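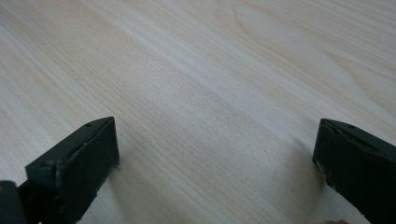 4. Assembly and First Use of the Calthorpe Extending Table

This section applies to the Calthorpe table in its standard and extended versions. Read all of it before opening the hardware bag. Instructions for the matching bench are given in Section 6.

4.1 Before You Begin

Two adults are required to lift and turn the tabletop. The room should be heated and ventilated as it will be in normal use. Leave the tabletop in its carton, lying flat, for one night in the room where the table will stand. A top that has come from an unheated delivery vehicle in November may need a second night.

Check the contents of the cartons against the packing list. The list is signed by the person who packed the order. If a part is missing or damaged, do not start assembly. Report the part number and the order number to the Kestville service desk.

You will need:
A soft blanket large enough to cover the floor beneath the tabletop
The hex key supplied
A Phillips screwdriver
A spirit level
A tape measure

CAUTION: Do not use a power driver on the leg bolts. The threaded inserts can be pulled out of the rail by excessive force, and this damage is not covered by the warranty.

4.2 Attaching the Legs

1. Spread the blanket on a clean, level floor. Remove any staples left over from the packaging.

2. With one person at each end, lay the tabletop face down on the blanket. Do not drag it into position.

3. Place a leg in the corner bracket with the chamfered edge facing inward. The foot glide should point upward.

4. Insert both bolts with their washers and turn them by hand until they resist.

5. Repeat for the other legs. Leave all bolts hand-tight at this stage.

6. Check that each leg stands square to the rail. Then tighten the bolts with the hex key, working from corner to opposite corner.

7. Lift the table clear of the blanket, turn it in the air, and set it down on all its legs at once.

CAUTION: Never turn the table by tipping it over on two legs. The full weight of the top then rests on two brackets and may bend them.

Note: The bolts should be tightened again after two weeks of use and then once every 12 months.

4.3 Leveling

Each foot contains an adjustable glide. Turning the glide counterclockwise raises that corner of the table.

1. Place the table in its final position.

2. Lay the spirit level across the width of the top at one end, then at the other, and adjust the glides until both readings agree.

3. Lay the level along the length of the top and adjust again as needed.

4. Press down on each corner in turn. If the table rocks, lower the glide on the raised foot until it meets the floor.

On carpet, allow the feet to settle for a few days before making the final adjustment. On stone or tile, fit the felt pads from the hardware bag. Felt pads wear down and collect grit, and should be replaced when they no longer feel soft.

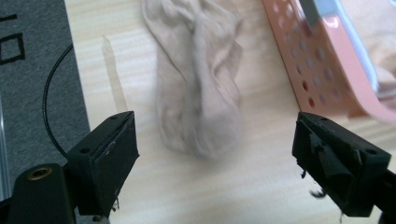
4.4 Fitting the Extension Leaf

With the leaf in place, the table measures 236 cm in length. Make certain that this space is available, with enough room behind the chairs for people to pass, before opening the top.

1. Clear the table completely, including any cloth or runner.

2. Release the two latches under the center joint.

3. With one person at each end, pull the halves of the top apart evenly until they reach the stop. If one side moves ahead of the other, close the top and begin again.

4. Lower the leaf onto the runners with its alignment pins facing the matching holes. The arrow on the underside of the leaf shows the correct direction.

5. Push the halves together until the joints close.

6. Fasten all latches, including those on the leaf itself.

CAUTION: Keep fingers clear of the joint while the top is being closed. Children should not operate the extension or stand near it while it is moving.

Store the leaf flat or upright on its long edge, away from radiators and outside walls. A leaf stored in a damp basement may swell and fail to fit. In most cases it will return to size after several days in the dining room.

4.5 Care During the First Months

The surface is delivered with a factory coat of oil. This coat is dry to the touch on delivery but continues to harden for several weeks. During this time, the following rules apply.

Wipe up spills promptly with a soft cloth, following the direction of the grain. Use trivets under serving dishes and coasters under glasses. Do not leave rubber or plastic mats on the surface overnight. Newspaper and printed packaging can transfer ink and should be kept off the table.

For routine cleaning, a cloth wrung out in lukewarm water is sufficient. Dry the surface at once. Cleaners containing ammonia, bleach, or silicone must not be used at any time.

Wood changes color under daylight. Move vases, lamps, and bowls from time to time so that the top darkens evenly. If the leaf is kept in storage, it will differ in tone from the rest of the table when it is first brought out. The difference fades with exposure to light.

4.6 Renewing the Oil

The oil should be renewed when water no longer beads on the surface. In a household that uses the table daily, this is usually after about 12 months.

1. Clean the top and let it dry overnight.

2. Rub lightly along the grain with the fine pad from the care kit. Remove all dust.

3. Apply a thin coat of oil with a lint-free cloth and leave it for the time stated on the can.

4. Wipe off all remaining oil. No wet patches should be left.

5. Keep the table out of use until the following day.

WARNING: Cloths soaked in oil can catch fire without any outside source of heat. Spread used cloths flat outdoors to dry, or place them in water in a closed metal container, before disposal.

4.7 Service and Spare Parts

Glides, latches, felt pads, and bolts may be ordered from the service desk in Kestville. Questions about the finish are handled by Hannelore Kettler, and warranty claims by Uwe Strobel. Include the order number in all correspondence, together with the batch mark stamped inside the end rail. Replacement leaves are made to order at the Mustitz workshop and are supplied without oil unless otherwise requested.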